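Ticket: Question about rule 6 in the home session guideline (bedding tasks)
Project: Flatine
Status: Solved, waiting for the text change
Opened by: Stellan Fagerlund, Plivholm site

Problem

Our checker rejects many bedroom sessions with the message "start state not valid". It began in September, after we moved to the new guideline from Clanach. Before this, the same kind of session was accepted. I would like to know if we do the work wrongly, or if the rule is read too strictly.

Rule 6 says: "The work surface shall be clear before the session starts, and the gripper shall be open." For a kitchen table this is easy to follow. For a bed I find it difficult. A bed has a blanket on it, and often there is folded bedding which belongs there. If the operators must take everything away, we do not record a normal home any more, and the guideline asks for a normal home in its first paragraph.

What I tried

First I checked the grippers. Both fingers open fully, and the pads are fixed well. I repeated the opening test 15 times with each gripper and had no error. So I do not think it is a hardware matter.

Then I read the log of the checker for 75 rejected sessions. Almost all of them are beds or sofas. The checker has one field called "surface clear", and the reviewer can only choose yes or no. When there is a pile of folded blankets on the bed, one reviewer writes yes and another writes no. I asked two of them separately and both had good reasons. 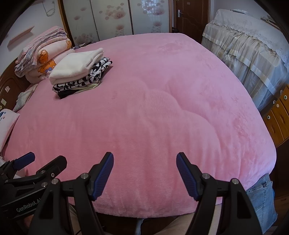
I also compared with the older guideline. There the word was "ready", not "clear". I believe the change was made for the table tasks, where small objects from the earlier session stayed behind and disturbed the next one. This is a good reason, but soft things on a bed are a different case.

Answer from Jin (guideline support)

Thank you for the careful report. You are right that "clear" was written with hard surfaces in mind. Please use the following until the text is corrected:

– On a bed or sofa, bedding that is folded and stacked may stay where it is. It counts as part of the home.
– The part of the surface where the operator will work must be free of tools, cables and loose small items.
– Both grippers are open and away from the cloth at the start.
– Do not tidy shelves, cupboards or other furniture in the room for the session. Leave them as the family has them.
– Anything with a name, an address or a face on it must be covered or turned away before you begin. This one has no exception.

Reviewers should choose "yes" when these points are met, and write "soft surface" in the comment.

Follow-up from Stellan

I gave the points to our operators in the morning and we ran new sessions until 16:00. None was rejected for the start state. One was rejected because the operator forgot the comment, so I have put a reminder on the check sheet.

Two small questions remain. Does a pillow count as folded bedding? And must we repeat the older sessions? We have roughly 500 in the archive, and it would be a pity to lose them.

Answer from Jin

A pillow may stay if it lies outside the working part. The older sessions don't need to be repeated – please send them for a second review with the comment added, and begin with the rejected ones. The corrected wording of rule 6 will come with the next version. I keep this ticket open until then.

Contact support | © Flatine project | Back to top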